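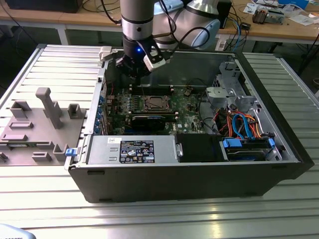
The Cavum work cell with a desktop tower on its side and the gripper over the motherboard. Photo: Alska

Home | Products | Service | News | Contact

Alska opens orders for Cavum, a robot work cell for desktop computer teardown and rebuild

10 December 2023
By Nusrat Awan

BOVVILLE – Alska is now taking orders for Cavum, a single-arm work cell for repair shops and refurbishers that handle used desktop computers. The cell removes and installs memory modules and small expansion cards in standard tower cases. First deliveries are planned for April.

Cavum is sold as a kit. It includes the arm, a gripper with a sensor module on its side, a table built from slotted aluminum profile, a 3D-printed fixture plate and the control software. The customer supplies the computers and a power outlet. The table ships flat and can be put together by two people with hand tools.

The tower is laid on its side on the table with the cover off. The fixture plate sits next to it and holds parts going in or coming out. Raised slots of different sizes take card-like parts, and the upright holders are for anything that needs to stand. Print files for the plate come with the kit, so a shop can change the layout and print its own version when a new part comes along.

"Most of the shops we talk to get mixed pallets of office machines," said Nusrat Awan, product manager for Cavum at Alska. "The cases are different, the boards are different, and the memory slots are never in quite the same place. We spent most of our time on finding the slot and pushing with the right force. The arm itself was the easy part."

Each new case model has to be taught once. An operator moves the arm by hand to a few reference points on the chassis and the motherboard, and the software stores them as a profile. Cavum ships with 318 profiles already loaded. Customers can add their own and choose whether to share them with other users.

The cell was tested at Maldonado, a computer refurbisher in Bovville, where it worked through 3,000 towers before orders opened. Staff there still remove covers, unplug cables and handle processors. Alska does not recommend the current version for work on CPU sockets or for routing wires. Drives can be removed where the bay uses plastic handles, but this feature is in beta and is turned off by default.

Maldonado will keep its test cell and has ordered a second one.

The first production run is limited to 200 kits. Of these, 67 are set aside for training centers and repair schools, which can apply through the Alska website. Pricing depends on the choice of table size and service plan and is available on request. Every kit comes with one day of on-site setup and a year of software updates. Spare gripper fingers are sold separately.

Shops that already own a compatible slotted table can order the kit without one. A list of compatible tables and the full parts list are in the Cavum data sheet.

About Alska
Alska designs and builds small automation equipment for electronics repair and reuse. The company is based in Bovville.

Press contact: Nusrat Awan, Alska Press Office, Bovville
© Alska. All rights reserved. | Privacy | Back to top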